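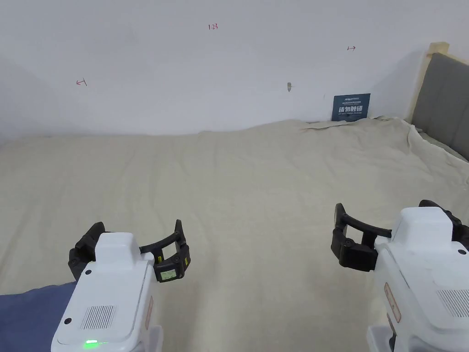
A pair of hand-held grippers, jaws open, over a bed used for laundry work.

Datonia has told staff to stop using part of its stock of hand-held grippers after a fault left them recording folding work with no finger readings, the company said.

The fault affects up to 500 recordings made in April for the firm's Nalura folding project, which is run from its Borncombe office. Workers hold a gripper in each hand and handle clothes and bedding, and the recordings are then used to train robot arms.

Engineers found that a connector inside the housing could work loose when the jaws were opened wide. The camera carried on as normal but the finger position froze at its last value. Seven grippers have been withdrawn. All came from the same batch, assembled by Zürcher.
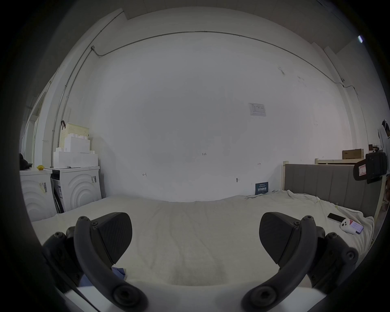
Bed and washing machines seen from a camera on one of the grippers.

Mathias Tanner, who manages the project, said the problem came to light when a test arm at Borncombe closed its jaws before reaching a towel and pushed it off the table. The arm was stopped by hand. No one was hurt.

"We looked at the arm first and lost two days on that," he said. "Then we played back the training recordings and the finger line was flat from start to finish."

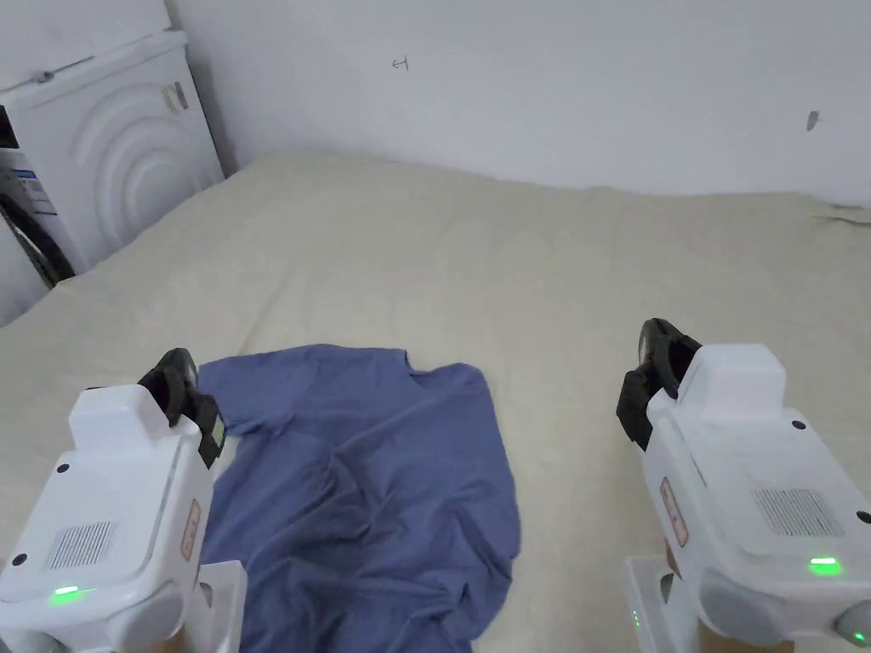

Datonia is also changing the way its grippers warn of a fault. At present the status light shows only that the tool has power and is recording, so it stayed green on the faulty ones. It sits directly below the vent on the side of the housing, and workers spreading out a T-shirt had every reason to take a green light on both tools as a sign that all was well. A software update will turn it red if the finger reading does not change for a set time.

Emil Pfister, a spokesman for Zürcher, said the firm was replacing the connector free of charge and checking a further 100 units before they are shipped.

Recording is continuing with grippers from an earlier batch. The affected recordings have been taken out of the training set and the test arm will stay switched off until the new checks are in place.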